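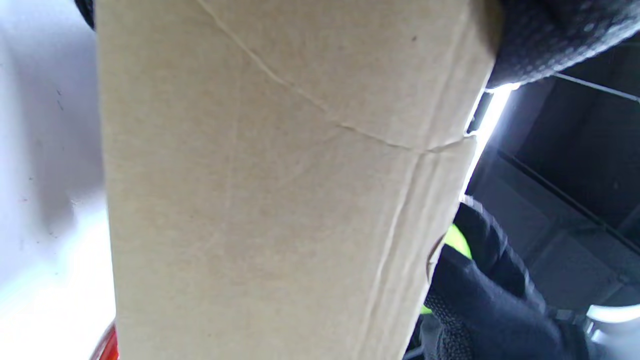 MOSER GAMES OPENS THE GATES OF PLARKCOMBE, A TOWN WITH A DUNGEON PROBLEM AND A WORSE PARKING PROBLEM

Etley, November — Moser Games today releases Plarkcombe, a 138-page town setting for fantasy roleplaying groups who have saved the world often enough and would like to try saving a parish council.

Plarkcombe is a harbour town of 3265 souls, a figure which includes the dead, who have kept the vote. It has a lighthouse that points inland, two rival bakeries, a guild of rat-catchers in open dispute with a guild of rats, and a dungeon under the fish market that everybody agrees should have been dealt with by the previous mayor. The previous mayor is in the dungeon. She has written to the newspaper about it.

The book is for a games master and up to four players, and works with most of the usual fantasy rules. Monsters are given in plain terms (how big, how cross, what it wants for its tea), with a conversion table at the back for those who prefer numbers. There are 4 full adventures, each meant to fill an evening, and a longer campaign in which the characters are elected to something by accident and have to see out the term. 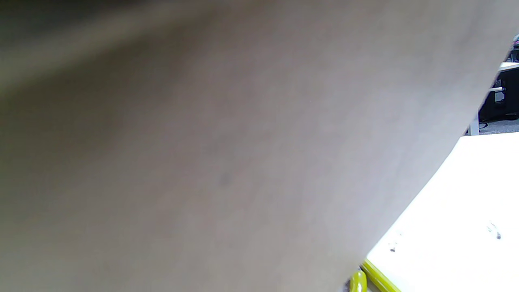

Treasure has been handled with some care. The richest hoard in the book is worth 3000 gold pieces and belongs to a dragon called Fundano, who keeps it in the town's only bank and is therefore its largest customer. Players may rob him, but they will have to queue. The Fundano adventure was the longest to test, mainly owing to one group that opened a savings account in the first half hour and refused to leave until the interest had been explained.

Also in the book are a fold-out map of the town, a second map drawn by the tourist office that disagrees with it, and a set of rules for public meetings that can be used in place of combat. Characters who fail a roll during Any Other Business may be put on a working group. There is no saving throw.
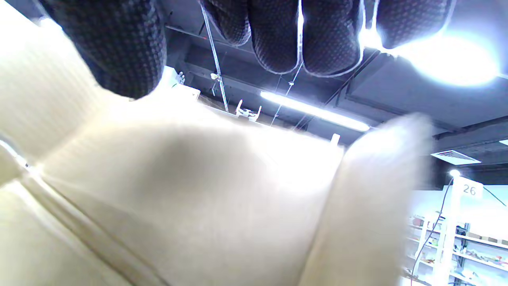 Plarkcombe follows the studio's first release, a slim book of haunted inns that sold better than expected — expectations at Moser Games being kept in a low cupboard where they can't fall on anyone. The new title is longer, has an index, and spells "wyvern" the same way throughout.

The printed edition is available from today through the Moser Games shop and at independent games shops, with the PDF included. Groups wanting to try before they buy can download the first adventure, The Wrong Sort of Fog, free of charge. Copies for review may be requested from the studio's press desk, which is open every day except Sunday and is also the packing desk.

ENDS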